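May 2, 2024
By Danica Kuruc and Raphaël Poulain

4.2 Thin clear walls: comparing the two finger pads

Of all the object groups in the study, the clear plastic trays taught us the most, and they were also the most fun to work on. A tray gives the wrist camera very little to hold on to. The table shows straight through it, the ridges throw bright reflections, and when several trays are nested the rims overlap so that even a person watching the video has to look twice to say which wall belongs to which. We were keen to see how far a better pad could make up for an uncertain view.

Both pads were fitted to the same hand-held gripper, the Feridex, and used by the same two operators, Huguette Leblanc and Valentin Tanguy. The first was the smooth moulded pad we had used in our earlier work at Jovmont. The second, which we call the Prantl pad, is a rectangular block with a rough, dark face. Changing from one to the other means undoing a few screws, and we left the linkage alone throughout so that the opening and closing force stayed the same.

The whole study holds 2,458 recorded grasps, of which 498 were on clear trays. Operators were asked to take hold of the front tray of a nested stack by its wall, with one finger inside and one outside, and lift it free without dragging the next one along. A grasp was marked as good if the tray came away cleanly and stayed level for 6 seconds. Figure 3 shows the rough pads closed on the wall of the front tray in a stack of three.
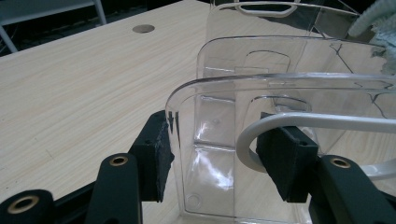

Figure 3. Pinch grasp on a clear tray, seen from the gripper's own camera. The wall is held between the two pads; the wood grain of the table is visible through the plastic.

4.3 What we found

The rough pad was the clear favourite with both operators, and we share their delight in it! With the smooth pad the wall tended to creep downwards during the lift, above all when the fingers had closed over one of the moulded ridges and were touching the plastic along a thin line. The rough face gave way a little around the ridge and the creep all but vanished. Huguette also noted that she squeezed less hard once she trusted the pad, which we had not thought to measure and would love to follow up.

The rough pad has its costs. It is bulkier, so it takes up more of the narrow gap between nested walls, and on tightly packed stacks the inner finger sometimes caught the tray behind. It also picks up lint. We brushed the pads after every 30 grasps and would advise others to do the same.

We repeated a small part of the work with the Pridesora controller, which replays a recorded grasp on a fixed arm. Those runs are reported in Section 5.

Comments

Faustine Hoarau: Lovely to see the trays get their own section. Did you try one rough pad and one smooth? We had good results with the smooth one on the inside, where space is tight.

Raphaël Poulain: Not yet, but that is a great idea and an easy swap. We'll add it to the May runs.

Valentin Tanguy: Please do. I lost plenty of time to that inner finger.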